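Zwischenbericht an die Fakari-Stiftung
Vorhaben: Weniger Papier in der Verwaltung Gorholm
Berichterstatter: Uwe Engelhardt
Stand: 3. Oktober 2026

Sehr geehrte Frau Lowther,

Sie hatten nach dem letzten Gespräch um einen Bericht gebeten, der ohne Erfolgsprosa auskommt. Das fällt mir diesmal leicht. Das Vorhaben läuft, das Geld reicht bis zum Ende der Förderphase, und ob der Papierverbrauch in Gorholm wirklich sinkt, kann ich Ihnen trotzdem nicht mit gutem Gewissen bestätigen.

Zum Sachstand. Die digitale Eingangsmappe ist in vier Abteilungen freigeschaltet. In zweien wird sie täglich benutzt, nämlich im Bauamt und in der Kasse. Das Ordnungsamt hat sie eingerichtet und druckt die Vorgänge anschließend aus, um sie abzuheften. Im Standesamt liegt die Schulung erst wenige Wochen zurück, dort möchte ich noch kein Urteil abgeben.

Die Firma Flultard, die das Programm liefert, spricht in ihrem Quartalsschreiben von einer Akzeptanz von 87 Prozent. Ich habe nachgefragt, wie diese Zahl zustande kommt. Gemeint ist der Anteil der Beschäftigten, die sich mindestens einmal angemeldet haben. Wer sich am Schulungstag angemeldet hat und danach nie wieder, zählt mit. Ich bitte Sie, den Wert in Ihrem Jahresbericht nicht zu verwenden, auch wenn Flultard ihn gern dort sähe.

Verlässlicher sind die Bestellungen. Von Januar an hat die Verwaltung etwa 800 Pakete Kopierpapier abgerufen. Das ist etwas weniger als im gleichen Abschnitt des Vorjahres. Allerdings wurde im Vorjahr gewählt, und eine Wahl verbraucht Papier in Mengen, die jeden Vergleich verderben. Außerdem bestellt die Kasse neuerdings über einen eigenen Rahmenvertrag, dessen Abrufe mir bisher nicht vorliegen. Ich rechne damit, dass vom Rückgang wenig übrig bleibt, sobald sie eingerechnet sind.

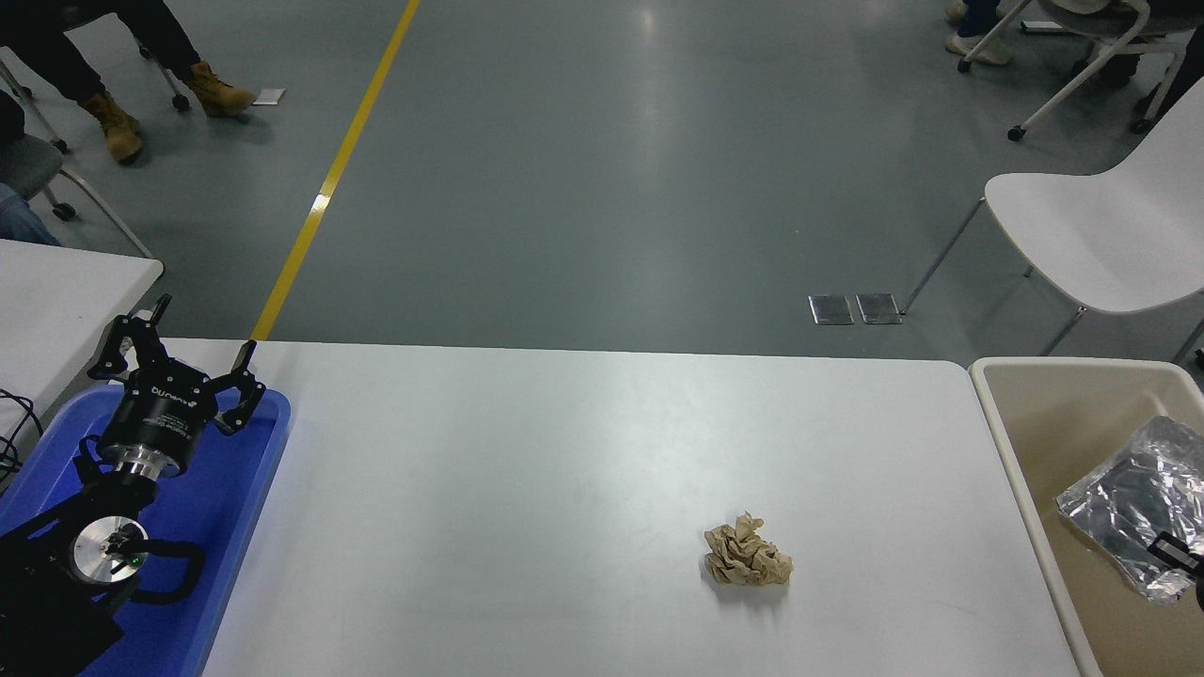
Hinzu kommt eine Verlagerung, mit der wir im Antrag nicht gerechnet hatten. Bürgerinnen und Bürger bekommen Bescheide jetzt als Datei und drucken sie zu Hause aus, oder sie kommen damit an den Schalter und bitten dort um einen Ausdruck. In der Statistik der Verwaltung taucht das erste gar nicht auf und das zweite unter »Sonstiges«. Ob insgesamt Papier gespart wird, weiß ich nicht, und mit den vorgesehenen Messgrößen werden wir es auch nicht erfahren.

Zu den Altpapiertonnen nur kurz. Die Getrenntsammlung in den Fluren war ein Wunsch des Personalrats und wurde aus Restmitteln bezahlt. Das Entsorgungsunternehmen Kusuma stellt pauschal in Rechnung und wiegt nicht. Eine Aussage über die Menge ist damit unmöglich. Ich habe um Wiegescheine gebeten und ein Angebot bekommen, das teurer ist als die Sammlung selbst.

Beim Personal hat sich nichts geändert. Die halbe Stelle für die Betreuung ist besetzt, die Kollegin verbringt nach eigener Auskunft den größten Teil ihrer Zeit mit vergessenen Passwörtern. Der Ausgabenplan wird eingehalten, die Belege gehen Ihnen getrennt zu. Eine Umwidmung beantrage ich nur beim Posten Öffentlichkeitsarbeit: Die geplante Broschüre über papierarmes Arbeiten sollte gedruckt werden. Ich halte das für schwer vermittelbar und möchte den Betrag lieber in eine Auswertung der Druckerzähler stecken.

Offen sind bis zum Abschlussbericht die Abrufe der Kasse, die Schnittstelle zum Archiv, an der Flultard nach eigenem Bekunden arbeitet, und eine Entscheidung des Ordnungsamts, ob es die Handakten weiterführen will. Auf die Schnittstelle würde ich an Ihrer Stelle keine Wette eingehen, der Termin wurde schon zweimal verschoben. Mit dem Ordnungsamt spreche ich nach den Herbstferien und schicke Ihnen das Protokoll.

Mit freundlichen Grüßen
Uwe Engelhardt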